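Search this site
Search
Advanced search

The Floor Underfoot: Carpet Tile Returns to the Working Room

28 May 2019
Share 204 | Comments 10

When the Udbridge Institute reopened its east wing, most visitors remarked on the daylight and the new shelving. Few remarked on the carpet. The Institute's facilities office regards this as a fair result, having spent much of the preceding year deciding what the carpet should be.

The wing comprises 10 rooms, each of which had been floored at a different time. There was sheet vinyl in the north rooms, broadloom in the reading room, and bare painted concrete in the two rooms at the end of the corridor. Chairs rolled well in one room and stuck fast in the next. Sound carried from the concrete rooms into the reading room, and the Institute received regular complaints on the subject.

Ferenc Szekeres, who oversees interiors for the Institute, recommended a single product throughout: a striped gray tile, laid without a border and run up to the base of the built-in furniture.

"A working room is furnished from the floor up," Mr. Szekeres said. "If the floor is chosen last, it will be chosen badly."

Samples were obtained from two suppliers, Badawi and Rosutow, and laid in a corridor for the month of August. Staff were asked to walk on them, wheel carts over them and, on one occasion, spill coffee on them. The plain tiles showed every crumb and thread. The streaked ones were more forgiving — a quality that the cleaning staff had predicted at the outset and that was duly entered in the report.

Pattern and Direction

Carpet tiles may be laid in several ways. In a quarter-turn arrangement, each tile is rotated against its neighbor, producing a checkered effect. In a brick arrangement, the joints are staggered. The Institute elected to run its streaks in one direction, which lengthens a small room and gives the eye a line to follow toward the furniture.

The method does demand some care. Tiles vary slightly from one to the next, and where the streaks fail to meet exactly, the joint can be seen. Mr. Szekeres considers this acceptable. Wood has grain, he observes, and a floor that sits beside wooden furniture may be permitted some irregularity of its own.

The streaks of lighter and darker gray also sit quietly beside wood and polished metal alike, and the stepped outline where carpet meets cabinetry keeps the room from reading as a plain box.
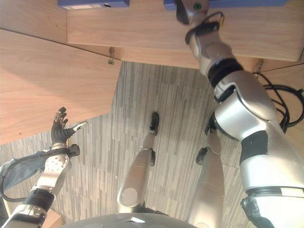

Care and Replacement

The Institute purchased 233 spare tiles, which are stored flat at its Drusomside annex. A damaged tile is lifted at one corner, removed and replaced, with the streaks aligned to those of the adjoining tiles. Furniture need not be moved unless it stands on the tile in question.

Vacuuming is carried out along the direction of the streaks. Stains are blotted and never rubbed. New tiles may look darker than their neighbors at first — the facilities office advises patience.

Comments (10)
Share this article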